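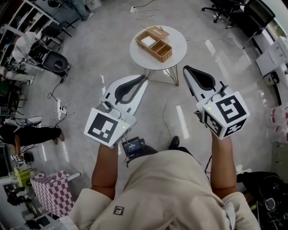 How do you tell when a hand gripper needs new pads? You close it on a strip of paper and pull. If the strip slides out without a fight, the pads are done.

I wrote that inside the cover of the Hanport notebook in March and I stand by it!

14 June 2022

Such a good day with the grippers. I got in early and did the paper test on both before anyone wanted them. Left was perfect. Right let the paper go on the second pull, so I peeled the old pads, scraped the glue off with my thumbnail (must get a proper scraper) and stuck down new ones from the Girnum sheet. They need 10 minutes clamped shut. I gave them 11.

Then the jaw zero. Matvii Fedoruk showed me a trick I love: close the jaws gently, zero, open all the way, close again and read it before you touch anything else. I'd been zeroing after a hard squeeze this whole time, which squashes the pads and throws the reading off. With his way the right one came back to the same number every time I tried it, and I tried it a lot, because it's so satisfying to watch.

Marker cubes next. Dry cloth only, no spray, and a wiggle on each to check the screws. The left cube had a tiny bit of play. Quarter turn, gone. Ataahua Tautahi says to log every quarter turn, so: left cube, one quarter turn, front screw.

We did our check passes at the round table with the woven box on it. I like that box for checks. The weave is bumpy and it shows up a lazy finger much faster than the smooth test block from Zalteo does. The old pads had 600 closes on them when I pulled them, and I want to see if the new ones beat that. First look at 200.

Cables still bug me. I want the right one clipped higher up so it doesn't drag on the wrist when you turn. Quintanilla has the soft clips, I'll ask.

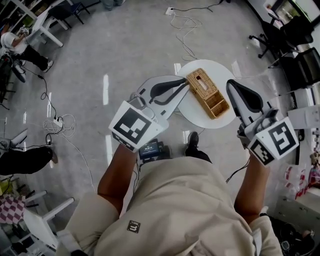

For tomorrow

Paper test again, both sides, before the first pass. Ask about clips. Cut spare pads while the sheet is still flat. Try Matvii's zero on the old pair in the drawer, I bet they're fine after all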